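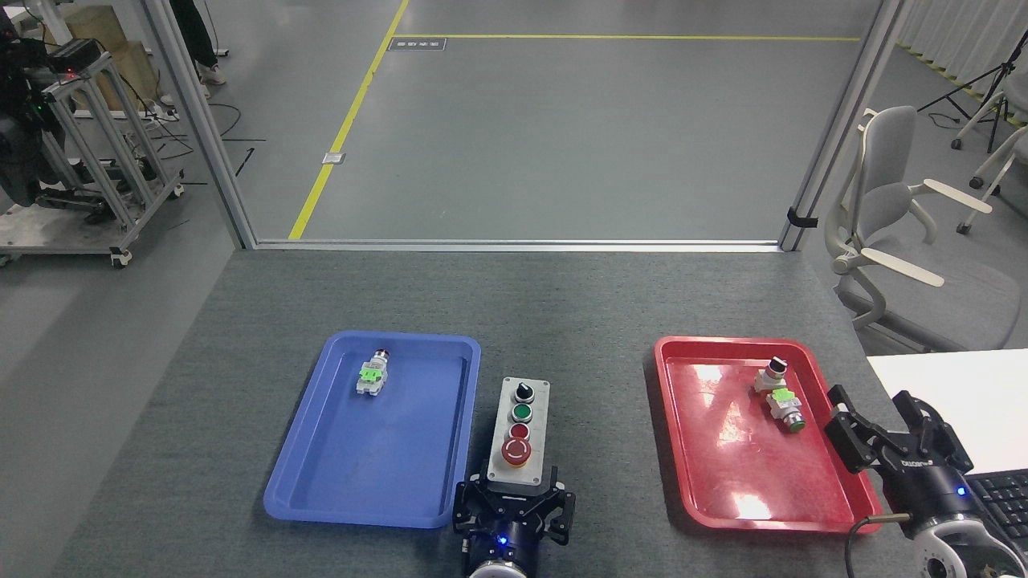
What can an open day tell you about a two-armed robot cell that ordinary lab testing can't?

Mostly it shows you how the cell comes across to people who have never seen it before, and which parts of our routine only make sense to us. It's a weak way to measure success rates, and I wouldn't use it for that.

5. The open day at Druvville

We opened the cell to visitors at our Druvville site on 03/11/2025, after months of running it with nobody watching except the two of us. Ferhat Kocabaş took the controls and I did the talking, which suited us both (Ferhat can't talk and drive at the same time, and I can't drive at all). Over the day 46 people signed in, mostly technicians and students from Plundberg, plus a small group from Kutley who build panels for a living and had much better questions than I was ready for!

The task was the one from Section 3, which we call Daza in the code and everywhere else. There are two trays, one blue and one red, a push-button control box, and a few spare button and switch components. The operator or the policy has to move parts between the trays on a spoken request, using whichever arm is closer, and sometimes has to move the box as well. I like this task a lot. The parts are small and awkward, they roll onto their sides, and the green and red ends give people something easy to name when they're asking for a part.

We had trained on 1,500 teleoperated episodes by then, and I told every group that number within the first minute. I'd stop doing that. Half the visitors thought it sounded enormous and the other half thought it sounded tiny, and either way we spent five minutes on it while the arms sat there.
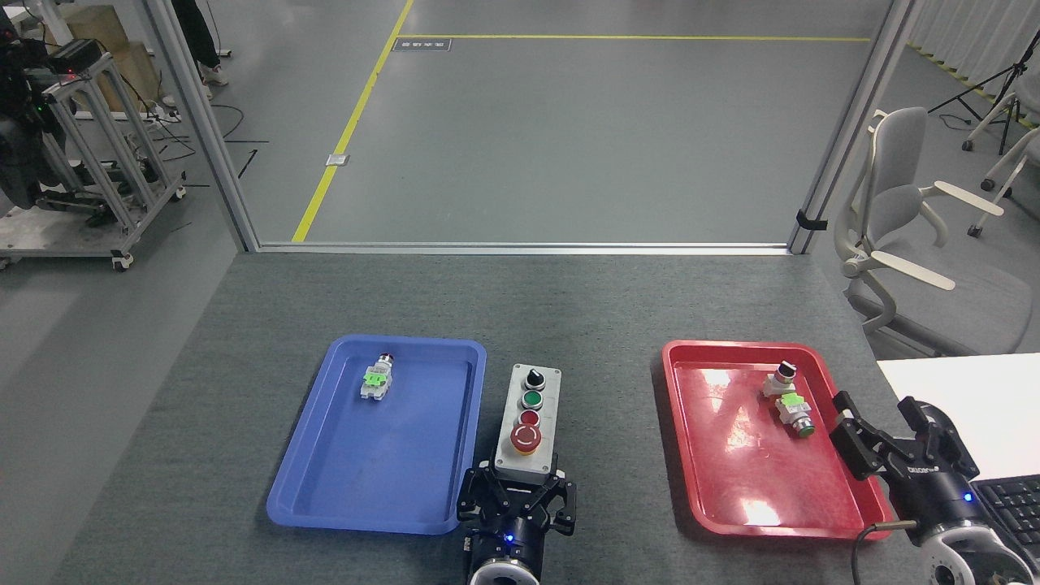 What people really wanted was to make the requests themselves. Our script had fixed wording, things like "put the selector switch in the blue tray," and I'd printed it on a card. Hardly anyone used the card. A student asked for "the one with the black knob." Somebody from Kutley asked for "the emergency stop," meaning the big red mushroom button on the box, and of course that one is mounted and wasn't going anywhere. A loose part with a small red cap was also lying in the blue tray, and the policy went for that. I thought this was a pretty reasonable guess. The man who had asked did not, and he explained to me at some length why a person wiring a panel would never mix those two up. He was right, and we've since added the distinction to the language labels.

The second thing we learned was about the box. In most of our training episodes it stands between the trays, as it does in Figures 1 and 2, and we had gotten used to thinking of it as a kind of landmark. Figure 3 has it in the blue tray with a loose part beside it, and that layout was the one visitors kept asking for. It's a harder layout for us. The left gripper has less room to come in with its fingers open, and the box hides things from the wrist view. Ferhat could manage it by hand with a bit of fiddling. The policy hesitated a good deal more, and twice we ended up taking over.

Then there was the glare. We'd seen bright patches on the floor of the red tray from the overhead lights for months (they show up in all three figures) and had filed them under "fix later." Three separate people pointed at them and asked if the robot minded. I said I didn't think so. On the train home I realized I had no evidence for that at all, so the lighting test in Section 6 exists entirely thanks to them.
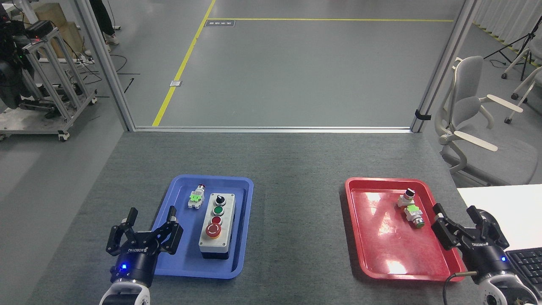

I also underestimated how long it takes to put the parts back between groups. We did it by hand at first, then let visitors do it, and the second way was much more fun and gave us layouts we'd never have come up with. Parts went right up against the tray rims, or ended up touching each other. One woman laid hers out so carefully that I felt bad when the arm moved in. I wrote down what I could between groups, but my notes from the afternoon are thin, and we should have had a third person doing nothing else.

After the open day we went back and collected more episodes with visitor-style layouts and looser wording, bringing the set to 2,090. Those are the data behind the results in the next section. The fixed script stays in as a baseline, mainly so our numbers can still be compared with the ones we had in March, and the printed card is taped inside the lid of Ferhat's toolbox.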